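Oselus Hand-Held Gripper Kit: Set-up Guide
Section 4. Recording your first table-top demonstrations

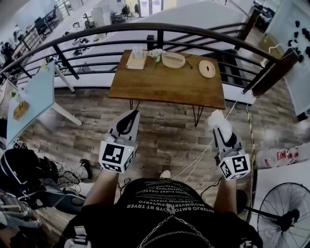

4.1 What you're setting up

I'm Fares Hattar, and I wrote this section after running the Dunbar study with these grippers, so it follows the way I like to do things. You hold one gripper in each hand, do the task yourself, and the marker cubes at the base give us the hand paths we train on. There's no robot arm to drive while you record, which makes a session go a lot faster!

4.2 Before you start

1. Pick a table you can walk right up to. I like one I can reach across without leaning.

2. Lay out a few small things. Cups, dishes, lids and bits of greenery have all worked for me. Soft stuff is great too (fluffy white pieces were my favorite, and the policy's least favorite).

3. Look over both marker cubes. Wipe off fingerprints and press down any corner that's lifting. If a pattern is scratched, swap the whole cube.

4. Switch on the grippers and wait for the green light on each one.

CAUTION: Check where your cables run across the floor before you step back. I tripped twice in September and lost a calibration both times.

4.3 Recording

5. Stand facing the table with both grippers out in front of you, then start a take in Eslow.

6. Hold still while the tracker finds both cubes. Count to three in your head.

7. Do the task at a normal pace. I used to go super slow, thinking it would help, and all I got was a policy that dawdled.

8. Keep your wrists turned so the cubes stay in view. If one drops out for a moment, just carry on, and Eslow will flag the gap.

9. Open both grippers all the way, then stop the take.

NOTE: Grab soft things with the very tip of the finger pads. Deep grabs look fine in the data, but my policy copied them and squashed everything.

4.4 How many takes do you need?

For the Dunbar study I kept 448 takes. Training on one-handed takes alone got me 63 percent success on pick-and-place. Mixing in takes where both hands had a job brought that up to 73 percent, using the same model and the same settings. I only tested on 7 objects, so please don't read too much into it. Try the mix on your own table first.

When you've got a batch you're happy with, export it and go to Section 5 for trimming and labeling.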